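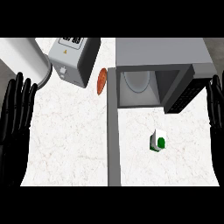 A reader writes that marble needs no sealer at all, that her grandmother rolled pie dough on a bare slab for decades, and that anyone selling a bottle for it is selling fear.

Reviews > Kitchen > Surfaces > Stone Care

Print this page | E-mail this page

Irnulon Stone Shield, with the Vasić applicator pad
1 Oct 2020

I have some sympathy with that letter. Most of what gets said about sealing marble is said by people with a shelf of sealer behind them. Still, I don't have a grandmother's patience for stains, and I wanted to know if the stuff in the expensive bottle did anything the cheap stuff didn't. So I bought a bottle of Irnulon in March and have been living with it since.

The kit comes in a carton much bigger than it needs to be. Inside is the bottle, one Vasić pad in a plastic sleeve, a folded sheet of directions and a coupon for the same company's cleaner, which you are told is the only cleaner you should use from now on. I used dish soap. Stone shops have been telling people to use a mild dish soap and a soft cloth for as long as I've been asking, and I saw no reason to change.

The label says it "locks out stains for life with proper care." Read the sheet and proper care means putting on another coat every 12 months. That's a yearly sealer. There are plenty of those, and they don't charge extra for the word "life."

Putting it on is easy enough. Clear everything off, wash, let the stone dry overnight, wipe the sealer on, wait, wipe it off. The sheet wants you to wait 30 minutes. I thought this was too long on polished marble, and on my first section it left a cloudy film that took a lot of rubbing with a dry towel. On the next section I started wiping much sooner and had no haze. If you try it, do a small spot behind the coffee maker first.

The smell is strong. Open a window and don't plan on cooking that evening.

For comparison I did the short run of counter by the back door with Herkier, the plain sealer Vallthorpe sells under its hardware counter with the grout and the caulk. It costs less than half as much and comes with no pad. I cut up an old T-shirt.

Then I spilled things. I have a leftover piece of the same marble from the installer, so I taped it off and used that instead of ruining my kitchen. Red wine, black coffee, olive oil and beet juice, 4 spills on each sealed part and the same on a bare part, left under a glass until morning.

The bare part took the oil worst, a dark spot that was still there weeks later. The beet juice left a pink shadow on it too. On both sealed parts the coffee and the oil wiped away. The beet juice left a trace on the Irnulon side and a trace on the Herkier side, and I couldn't have told you which was which with the tape off.

The wine is where the label gets slippery. It left no color on either one, but it left a dull ring on all three. That's etching. Acid eats the polish, and a sealer of this kind sits in the pores of the stone, where it can't help with that. Lemon juice does the same thing, faster. The Irnulon carton has a sliced lemon on the front. I'd like to hear somebody at the company explain the lemon.

They also print that the formula survived "600 wipes" in testing. Wipes with what? A dry cloth, a wet sponge, a scouring pad? The sheet doesn't say. I wrote to ask and got back a friendly message with the same coupon attached.

The Vasić pad is the best thing in the box. It spreads the liquid thinly, doesn't shed, and rinsed out well enough to use again. You can buy it alone at Vallthorpe, and I would.

As for the letter, I think she's half right. A bare slab used only for dough will do fine, and flour and butter wiped up quickly won't hurt it much. A counter that gets salad dressing and coffee every day is a different matter, and mine has fewer oil spots than it had last year. The cheap bottle would have done that too.

Worth it: the pad.
Not worth it: the bottle, at that price.
Buy instead: Herkier, and wipe up the wine.

Home | Reviews | Letters | Archive | Contact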